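Nunddale Community Hall Users' Group
Minutes of the meeting held on 1st September in the small room 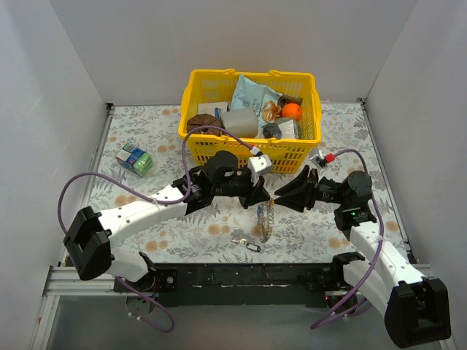
1. Apologies and previous minutes
Two apologies had been received. The previous minutes were agreed with one correction: the shelf in the passage is to be moved, not removed.

2. Matters arising
The shelf has not yet been moved. The hall keys have been relabelled. The dripping tap in the kitchen has been seen to and no bill has come in so far.

3. Snack baskets
The group went over how the baskets are to be packed for the autumn walks. It was agreed to carry on with the plastic shopping baskets, the yellow ones included, as they have handles on both sides and can be rinsed out under the tap. Cardboard boxes were tried in the spring and the bottoms went soft.

Each basket is to have fruit, a bag of something savoury and a few small wrapped snacks. Oranges were preferred to bananas, which bruise. Taller bags should stand at the back and heavier items go in first. One member asked for fewer crisps. This was discussed at some length and left as it is.

There was a question about small boxes that do not fit once the basket is full. Agreed that these stay on the table and go into the next basket - they are not to be balanced on top.

A total of 18 baskets will be needed for the October walk. Overgaard can supply paper bags in packs of 500, which is more than the group would use in a year. It was decided to ask the playgroup whether they would share a pack.

4. Keys and small belongings
Keys, beads and similar small things keep getting mixed up with the packing. Agreed that anything of this kind found on the table is to be put in the dish by the door before the baskets are closed. Keys should have a tag on them. Black tags were thought hard to write on and a paler colour will be bought when the present ones run out.

A string of beads handed in after the last walk has still not been claimed. It will be kept until the October meeting and then go to the jumble sale.

5. Tablecloths
The cloth with the grey leaves and orange flowers is to be kept for packing. The plain cloths are for teas only. Whoever uses a cloth last takes it home to wash and brings it back folded. Two plain cloths are missing and members were asked to look at home.

6. Costs
The Costora invoice, number 1113, was passed for payment. It covers the wrapped snacks and the fruit for the summer. Potia have written to say that their delivery charge is going up. The group will stay with Costora for the time being and look at it again in the new year.

7. Any other business
The cupboard door sticks in damp weather. It was suggested that it be planed, and also that it be left alone. No decision.

The noticeboard needs new pins.

A request was made for the meeting to start 15 minutes later. Not agreed, as the choir has the room afterwards.

8. Next meeting
In October, in the same room, date to be put on the noticeboard. Members are asked to bring back any baskets they have at home - 3 are still out.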